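Joleo open day in Urkdale, anyone else go?

torquewrench_pat
Posted 9 August 2025
Went to the Joleo open day in Urkdale. They had the arm cell running at the back of the shop and let people stand up close. Sign-in sheet was at 136 names when I got there. The gripping demo was the best part of the visit.

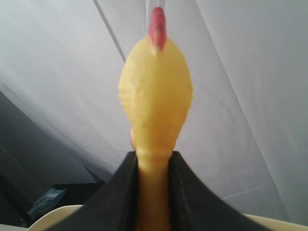
Is a soft toy part harder to grip than a metal one?
Usually it is, as rubber gives under the fingers and the force setting has to be lower.

millrat877
I went too. Not as impressed. A rubber chicken tells me nothing about parts with oil on them. I asked about cycle time and got a brochure.

torquewrench_pat
Who did you ask? Bence Antal at the control desk answered everything I had.

millrat877
Guy at the door. Didn't make it to the desk, the line was too long.

dkessler
Bozsik had their open day in February and ran real castings. I'd pick that one if you only have time for 2 visits a year, the other being Drototetti.

torquewrench_pat
Bozsik kept everybody behind a fence though. I couldn't see the fingers close on anything.

dkessler
That's how a production cell should be. I don't want visitors near it.

millrat877
Agree on the fence. Did Antal say anything about wear on the finger pads?

torquewrench_pat
Said they swap them when the grip test fails, no fixed schedule. I'd want a schedule.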